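Student Robotics Boards > Team Projects > Manipulation
Thread: Sorting task in sim, our arm drops in the wrong bin section

clusitz_lead
We are a high school club in our first season with an arm instead of a drive base. The task is part sorting in simulation: small red, black and yellow pieces on a table, and a bin with three compartments, one color per compartment. You get 4 minutes per run. Our code is split between two students. Paloma Doucet wrote the detection and I wrote the motion side.
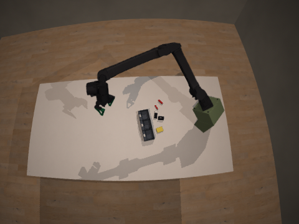

Detection is fine as far as we can tell. The trouble is placement. The bin is spawned at a slight angle every run and our drop points are computed as if it were square to the table. The middle compartment mostly works. The end ones miss or land on the divider. We logged 200 runs over the weekend and the misses are nearly all on the two ends.

skondulus
Sounds like you take the center of the bin and add a fixed offset in table coordinates. Rotate the offset by the bin's yaw first. Two lines of code.

clusitz_lead
That is what we do, yes. Where do you get yaw from? The task doesn't hand it to us.

skondulus
Fit a rectangle to the bin outline from the overhead camera. Long side gives you the angle.

martinelli_fm
I'd be careful with that. The arm throws heavy shadows on the table in these scenes and the bin is nearly the same shade as the shadow. Our rectangle fit was grabbing shadow and bin as one blob, and the angle was garbage whenever the arm was anywhere close. We switched to the white labels on the side of the bin. There are three of them in a row, they are bright, and a line through them gives you the angle.
Farhad Mahmoudi, Martinelli team

skondulus
Or move the arm out of the way before you take the picture. Labels are tiny. One bad pixel and your line is off.

martinelli_fm
Moving the arm costs time on every piece if you re-check the bin. And you don't need to read the labels, only find them. Over 541 test frames we lost a label in very few.

skondulus
Why would you re-check the bin on every piece? It doesn't move.

martinelli_fm
It moves if you bump it. Ours gets bumped.

selletti_b
Turn the shadows off while you debug. If the placement is still wrong, it isn't vision, and you can stop arguing about labels.

clusitz_lead
Tried it tonight. With shadows off and yaw typed in by hand, the end compartments are good. So it is the angle. Going with labels for now. Paloma wants to keep the rectangle fit as a backup for when the gripper blocks one of them.
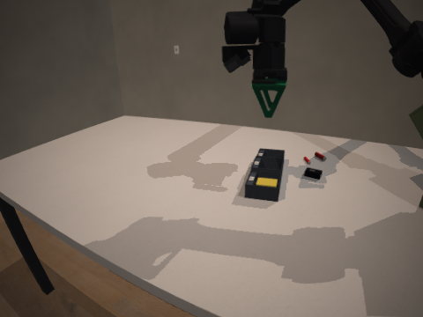
Which camera do you use to find the labels, the overhead one or the one on the wrist?
The overhead one for the first pass, then the wrist camera for a correction just before the drop if there is time left.

selletti_b
We only use overhead. The wrist view cost us more in calibration than it gave back. Might be different for you.

skondulus
Still say park the arm, take one clean picture, done. We scored 962 at the October meet doing exactly that.

martinelli_fm
And how many of those runs had a bumped bin?

skondulus
One. We lost that one.

clusitz_lead
New question while you are all here. The small red pieces slip when the gripper closes across the short side. We close at the same speed for everything. Should we slow down for red only or change the approach angle?

selletti_b
Angle first. Line the fingers up with the long sides of the piece, then look at speed. What friction value do you have on the fingertips? If you never set it, check that before you touch anything else.

clusitz_lead
Never set it. Will look Tuesday when we have the lab machine again.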